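Plinovcombe, un atelier sous la tôle

Quand Noemi Mazza a visité le local pour la première fois, il servait à entreposer des palettes. L'électricité était coupée et la visite s'est faite à la lampe de poche. « J'ai surtout regardé le plafond, dit-elle. Les murs, on peut toujours les repeindre. Un plafond comme celui-là, si on le rate, on vit avec pendant des années. »

Elle gère aujourd'hui l'atelier partagé de Plinovcombe, une grande salle d'un seul tenant où plusieurs petites structures louent des places à l'année. Vlastimil Ševčík s'est occupé de l'aménagement : l'éclairage, la climatisation, les peintures. Nous les avons rencontrés sur place, le 16 avril, entre deux livraisons.

Vlastimil Ševčík a commencé par les tôles. Elles étaient grises, piquées de rouille par endroits, et l'ancien locataire voulait les cacher derrière un faux plafond. Il s'y est opposé. « On aurait perdu toute la hauteur. J'ai préféré brosser, traiter et peindre en blanc. Les poutres aussi. Ça m'a pris 13 jours avec un échafaudage roulant, et le cou s'en souvient. »

Le blanc a permis de limiter le nombre de luminaires. Les tubes sont fixés directement au plafond. Noemi Mazza avait demandé des suspensions, qu'elle trouvait plus jolies, puis elle a changé d'avis en voyant le devis de la maison Tichý. « Il y avait 331 euros par pièce, sans la pose. Vlastimil m'a dit que des tubes feraient très bien l'affaire. Il avait raison, je le reconnais. »

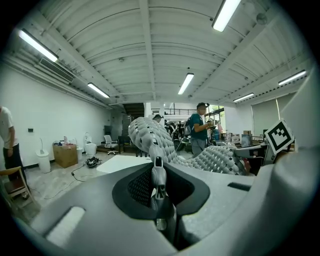 La grande salle de Plinovcombe, avec son plafond blanc nervuré et ses tubes fluorescents.

Tout le monde n'aime pas cette lumière. Les gens de Gevik, qui louent une place depuis juin dernier, la trouvent un peu dure en fin de journée et ont demandé à pouvoir éteindre une partie des tubes. C'est prévu : il faut tirer une ligne et poser un deuxième interrupteur près de l'entrée. « Je dois le faire depuis l'hiver, admet Vlastimil Ševčík. C'est sur la liste. »

La climatisation a donné plus de mal. L'appareil est accroché en haut du mur, sous le plafond, et une longue conduite file vers le fond de la salle. Le premier tracé passait ailleurs, plus bas, et gênait l'accès aux prises. « On l'a démonté au bout de cinq semaines, raconte-t-il. J'ai tout remonté le plus haut possible. Dans une salle comme ça, ce qui est au mur à hauteur d'homme finit toujours par être cogné. »

En été, la tôle chauffe vite. Noemi Mazza a relevé les températures la première année et les a notées dans un cahier, qu'elle garde dans son bureau. Elle voudrait faire isoler le toit par l'extérieur, ce qui suppose l'accord du propriétaire, la société Trokasetti. Les discussions avancent lentement. « Ils ne disent pas non. Ils demandent un autre devis. »

La salle peut accueillir jusqu'à 64 personnes lors des réunions de locataires. Le reste du temps, il y en a beaucoup moins, et le bruit reste supportable - sauf quand il grêle. « Là, on arrête de parler et on attend », dit Noemi Mazza.

Elle n'a pas prévu de cloisons. Deux locataires en ont réclamé, pour ranger leur matériel à l'abri des regards, et elle leur a proposé des armoires fermant à clé. L'un a accepté, l'autre réfléchit encore. Vlastimil Ševčík, lui, doit revenir le mois prochain pour l'interrupteur et pour une retouche de peinture au-dessus de la porte.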